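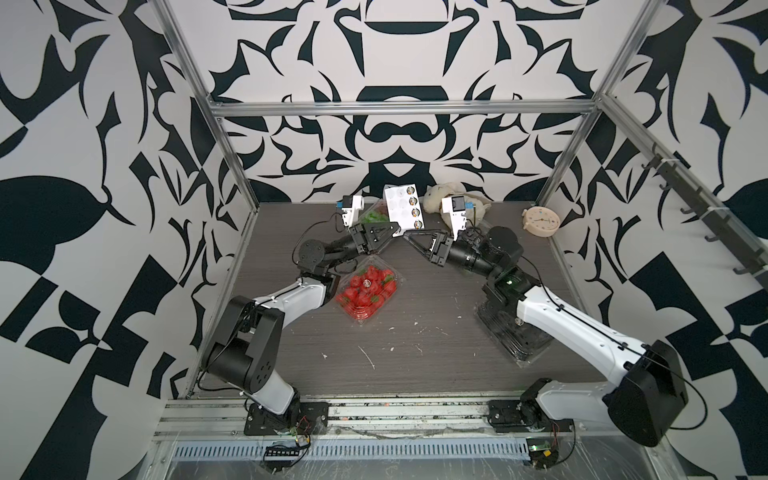
Passing a thin, flat thing from one hand to the other is a chore most of us manage while talking about something else, and it took up nearly our whole autumn at the Clerholm workshop. I promised I would write up the bench habits that came out of it, as several of you are setting up two-arm cells of your own and keep asking what made the difference. The short version is that our handover policy got better when we tidied less of the clutter and more of everything else. A white card between two grippers, with strawberries in their clamshell on one side and a little alarm clock further back, is a much better lesson for a policy than the same card on a bare table, provided you are fussy about a few dull things. So, the dull things, in no special order.

Leave some clutter in, and move it between recordings

We collected 2654 handovers in all under the Kellix project. The first batch was done on a cleared table and the policy trained on it was lovely, right up until there was a soft toy against the back wall. After October we put groceries and odds and ends down before every run and shuffled them about afterwards. A hand's width is plenty, you needn't redecorate. On cluttered tables the handover rate went from 57 in a hundred to the high eighties, and I was so pleased I went and bought cakes for the room.

Include a clear container or two

Clear plastic is a nuisance for cameras, and that's why you want it! The ridged sides catch the light and the shine shifts whenever the arm moves over it. We use ordinary fruit tubs, some with things in and some empty. Rinse them and let them dry properly, lids open, or you will have fruit flies by the end of the week (ask me how I know).

Wipe the rail as well as the table

Everyone does the tabletop, after a fashion. The aluminium rail along the front has grooves in it, and bits get down there and stay. An old toothbrush is the right tool, then a strip of masking tape pressed in and lifted out. White specks on a dark wood-grain top show up terribly in the wrist cameras, so I do the table with a barely damp cloth, going with the grain, and finish with a dry one. Please don't spray anything while the arms are powered.

Busy walls are fine, but keep them the same within a batch

I was against the black-and-white pattern to begin with, as it made my eyes go funny. It stayed, and the policy didn't mind a bit. What did upset it was a batch where one panel had been swapped halfway through and not written down. Write it down.

Give the cables a proper slack loop

Run the arm to its furthest reach, then tie the cable there, and then go round again after a day's work and see what has crept. Loose wires near the base want a clip each.

Keep a test set you never practise on

Four of our layouts were shut away in a folder called Anar and used only for scoring. It is very tempting to peek when a run goes badly. Put the folder somewhere annoying.

Next I want to try the same thing with tea towels, which I suspect will be dreadful. I'll add to this page when there is something worth adding.

Last updated 2019-12-04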